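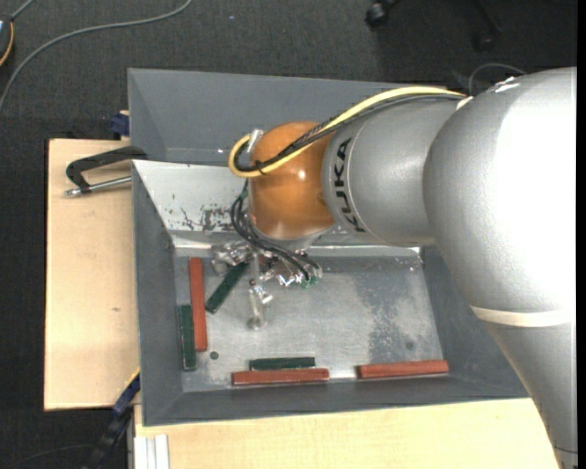

How should small blocks be stored between classes?
Keep them in one open bin per set, with the lid off, and put the bin back on its own shelf at the end of the day.

Zyanya Rosales put this page together for the Flirholm block library, which lends sets to schools from May on. A set goes out for 10 days and can be renewed once.

Red and dark green blocks, six in a gray metal bin. Small rectangular pieces like these are easy to sort by color.

Larger sets are kept in the back room at Smadi and need to be reserved. The catalog lists 100 sets. Send requests to the front desk by 9 in the morning for same-day pickup.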